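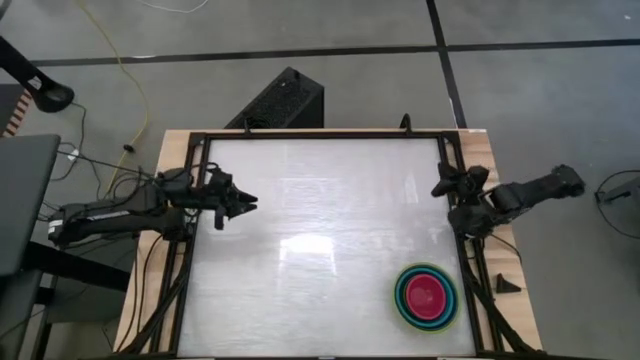

I have been a tenant of the Gratthorpe Community Choir for nearly 2 years now, and I use the word tenant deliberately. You don't join it so much as move in, and you find out what's wrong with the plumbing later.

I should explain that I can't really sing. I have a range of five notes, two of them reliable. When I moved here from the coast I needed something to do in the evenings that wasn't reorganising the spice drawer, and the noticeboard outside the library offered either the choir or a course in defensive driving. The driving course was full.

Our conductor is Ambros Bachmann, who trained somewhere serious and has the posture to prove it. He conducts as if he were trying to land a small plane. At my first rehearsal he asked what I was, and I said I was between jobs, and he said no, what was I, and the woman beside me whispered "baritone" in the manner of somebody handing over a passport. So I'm a baritone. There was no test. I gather they were short.

The baritones sit at the back left, next to the heater, which ticks. Bart Verschueren has the chair at the end and has had it through three conductors. He owns a pencil case. He marks every breath in every score, then breathes wherever he likes. On my other side is Dalibor Kolář, a lovely man with a huge voice and no interest at all in what's printed on the page. I learned early on to tune to neither of them and follow the second altos, who at least start when they're supposed to.

This year's November concert was a piece called The Tirberg Vespers. It runs for 53 minutes and for most of those the baritones sing the word "lux". I don't object to lux. It's a good solid syllable and I never once forgot it. But there's a stretch on page 49 where the sopranos get a melody so beautiful that people in the audience have been known to put down their phones, and underneath it we go lux, lux, rest, lux, like a tap somebody meant to fix.

Mayuree Thepsuriya sings the solo there. She's a pharmacist, and she'll tell you quite crossly that she has a cold, and then she opens her mouth and you feel a bit foolish for having brought your own voice along in the same building. Ambros doesn't conduct that part. He just stands there and lets her get on with it, and gives the rest of us a look that means softer, and then another look that means softer than that, Dalibor.

The real business of any choir is, of course, the supper. Ours comes after the last rehearsal before a concert and it is organised with far more rigour than the music. There's a sheet. You put your name on the sheet in September, and if you write "salad" you had better mean it, as the baritones still discuss the year that everybody brought hummus. 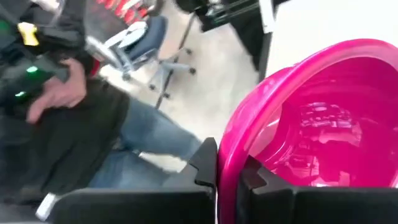 I put myself down for punch, on the theory that it's hard to get juice and soda water wrong. This theory doesn't allow for quantity. I'd based my sums on the sheet and forgotten that spouses come too, and that the tenors drink like camels after anything in a high key. What I lacked above all was a vessel. My mother would have turned up with cut glass and twelve little cups on hooks; my own instincts run more to big, shiny plastic in a violent hot pink with a good thick rim, the sort of bowl you can find again in a crowded kitchen. Oldřich Kopecký, our oldest bass, peered into the punch for some time and asked whether it was meant to be that colour. I told him it was cranberry. He had three glasses and sang the whole of a Moravian drinking song beside the coat rack, in tune, which is more than he'd managed all term.

The concert itself went fine. We came in together after the long pause, a thing that had not happened once in rehearsal, and I saw Ambros's eyebrows go up before he got them back under control. I sang lux on every occasion it was required of me and once when it wasn't. It was only the one, and it was quiet, and Bart says it sounded like a chair. There were 76 people in the pews by the door count, a few of whom weren't related to anyone.

Ambros has already handed out the music for spring. It's a set of folk songs arranged by someone called Cattaneo, and the baritones have the tune in the second one. A whole tune, sixteen bars, nothing on top of it. Dalibor is thrilled. Bart has sharpened several pencils. I've been practising mine in the car with the windows up, and I've asked the library to let me know if a place opens in defensive driving.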